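Soft fingers on hand-held gripper lose hold on smooth round objects – clean or replace?

Asked in: Grippers and end tools
Tags: soft fingers, maintenance, hand-held

We have two hand-held grippers in our workshop in Kullow, with the soft black fingers. Mine has now done 2,033 grasps according to the log. Boxes and cups are still fine, but with smooth oval objects the grasp is not good anymore. The object turns slowly between the fingers when I tilt the tool, and sometimes it goes out at the top.

I tested with an egg-shaped piece, held upright in the middle of the fingers, and I did the same with the second gripper for comparison.
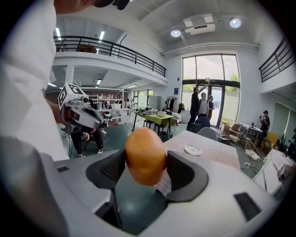 The second one has only 820 grasps and it does not have this problem. I have already checked the screws at the base of the fingers and they are tight. I wiped the fingers with a dry cloth, no change. My question is: should I order new fingers from Brarnow, or is there some cleaning which I did not try? Delivery to us takes 28 days, so I would like to be sure before I order.

3 answers

Answer 1 (accepted)

A dry cloth only moves the dust. Use warm water with one drop of dish soap, rub along the finger with a soft brush, rinse, and let it dry in air overnight. Please do not use alcohol on soft fingers, ours at Rarnamwood became hard and shiny from it.

If it still turns after this, swap the fingers between your two grippers and repeat the test. When the problem moves with the fingers, order new ones. When it stays, look at the linkage, because one side may close later than the other and then the object is pushed to the side. After any swap, close the gripper empty and check that the tips meet at the same height.

Answer 2

Squeeze harder?

Answer 3

We change ours every 12 weeks and don't think about it. Also keep a spare pair in the drawer – 28 days is long to wait.

Comment from the asker: Thank you. I washed them and the turning is much less, but it is still there a little. I will do the swap test in June when both tools are free.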